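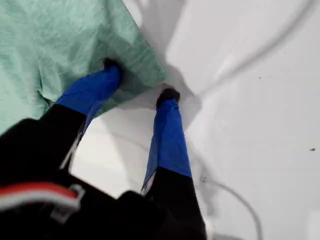
Linen, Folded Properly: A Conversation with the Head of Household Services at Naltesside

Search this site
Search
Enter keywords

The linen service at Naltesside occupies two rooms on the ground floor of the east wing. It has handled the washing, pressing and folding of the residence's table and bath linen since 1891, when the building opened as a convalescent home. The head of household services received us there one morning in April to discuss the care of small cloths, a category that includes napkins, hand towels and tray covers.

"People ask about the sheets," she said. "The sheets are simple. Two people can fold a sheet in a few seconds. A small cloth is handled by one person, and every mistake in it shows."

The service processes 3000 small pieces each month. All of them pass over the same white work surface, which the department prefers for practical reasons. A stain or a loose thread is easier to find against white, and the pale colors used on the upper floors remain distinguishable from one another. Mint green is assigned to the guest corridors, cream to the dining room and gray to the treatment rooms.

Asked where new employees have the most difficulty, she pointed to the step before folding. "They want to begin folding at once. A cloth that arrives rumpled has to be opened out first. Find a corner, take hold of the cloth just inside the edge, and draw it toward you. If you press down in the middle, you make a second crease and you have two problems."

The department teaches a standard sequence. The cloth is laid with its longest straight edge parallel to the table. The corners are then brought out one at a time, beginning with the one nearest the hand, and the surface is smoothed from the center outward. The first fold is made only when all four corners lie flat. Trainees practice on 20 cloths before they are given pieces intended for use.

She acknowledged that the method was not always followed. Until the linen room was reorganized, each shift folded in its own manner, and stacks from different shifts did not fit the same shelves. "We had thirds from the morning and quarters from the evening. The dining room sent back whatever it did not like." A single written instruction, one page long, replaced the earlier arrangements. It was adapted from the one in use at the Troltville residence, whose linen is supplied under the same contract with Somboon.

On the choice of fabric she was more reserved. The present cloths have a light texture that hides minor creasing, although she considers them slow to lie flat after drying. A heavier weave from Semov was tested last winter and remains under review. "It folds well. It also takes up more of the shelf. I have 11 shelves and I do not expect to be given another."

Cloths that no longer hold a straight edge are withdrawn, marked with a stitch at one corner and passed to the cleaning staff. The decision is made at the folding table by the person handling the cloth, and it is not reviewed.

The linen room is open to residence staff from seven in the morning until three in the afternoon. Requests for additional table linen should be submitted on the green form kept beside the door.

This site uses cookies to improve your experience. By continuing to browse, you agree to our use of cookies. Accept | Manage preferences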